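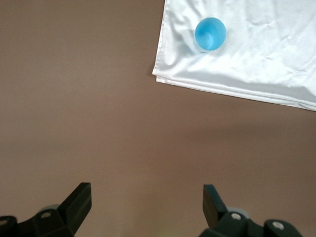

Jintana Wongsuwan
Project Coordinator, Prelodus

Posted 3/1/20

Machines at the Table: Can They Do the Chores Yet?

People who hear about my work usually ask me the same thing: when will the robot clean my house? I understand the wish, I have it too. My answer is that some small pieces of housework are already possible on a good day, and most of the whole chores are not. In Prelodus we look at these small pieces one by one, in our rooms in Pidton, and on this page I want to show what the work looks like from near.

Cup on folded cloth. A light blue plastic cup stands on white satin, and the two black fingers are still open and some way off. Satin is slippery and it wrinkles easily, so for a machine this is a more difficult place to find a cup than the bare table beside it.

Notes to the picture

The view is from the wrist of the arm. Visitors are often surprised by this, they expect to see the whole robot from the front, with shoulders. But the wrist is where the chore is decided. From there the cup is a blue circle with a lighter spot at the bottom, and the machine must understand from this circle how high the cup is and where its wall begins. A person knows it without thinking.

Why a cup and a cloth together? When we asked people at Wattanapong, the guesthouse that lets us try our tasks with its staff, which chores take the most time, they did not name vacuum cleaning or washing dishes. They named the things in between: to take away what somebody left on the linen, to fold the linen again, to put everything in its right place. Felicidad Lumbao has run the rooms there for many years. She told me, "The machine can have the cup. I will believe you when it does the napkins." I have written this sentence on the board above my desk.

What works today

Picking up a rigid cup from a hard surface works well enough that I am no longer nervous when guests are watching. If the cup stands on cloth it is less sure. In our last series we made 528 attempts with cups on different fabrics, and 414 of them ended with the cup on the shelf and the cloth still where it was. I am glad about this number, but I would not hire a waiter with it.

The failures are mostly of one kind. A finger goes a little too low, it touches a fold, and the cloth travels together with the cup. With cotton the fold stays where you push it. With satin the fold moves away and another one comes up in a different place – it is almost like pushing water. Light is also a difficulty, as a glossy fabric shows bright places which look to the software like edges.

What does not work today

Folding. We have a routine for a square napkin that lies flat, and it needs five minutes for what Ms. Lumbao does while she is talking to somebody else. If the napkin is not flat at the beginning, the routine has to stop and ask for help. Two fingers are simply few for this work. We use the Zurnell fingers, they are strong and easy to repair, but they cannot feel if they hold one layer of cloth or three. I hope that touch sensors will help, and I have learned to say "hope" in this place and not "expect."

Also difficult is to know when a chore is finished. For us a table is clean or it is not clean. For the program somebody must write down what clean means, and in the guesthouse we discussed for a whole afternoon whether a cloth with one soft wrinkle counts as folded. The kitchen said yes, the room service said no.

And on the shop floor?

It is easier there, I think, and I do not say it to make the factory work small. In a shop the same part arrives at the same place, and if it does not, somebody will change the table until it does. At home the table belongs to the family. They will put the cup on the cloth, on a book, on the edge of the sink, and a household machine must accept this with good manners. A packing company asked us in winter if our cup routine could be used for plastic bottles, and after a few days of changes it could. Nobody from a household could get such an answer from us so quickly.

My opinion for now

If you have a job with linens, it is safe from our arm for a good while. If you would be happy with help for only one step, for example clearing the cups before a person changes the cloth, then it is worth to talk with us.

Visits in Pidton are possible again from April. Please write to the Prelodus office before you come and tell us which chore you like least at home. We try to take the next tasks from these letters, and at the moment fitted sheets are leading.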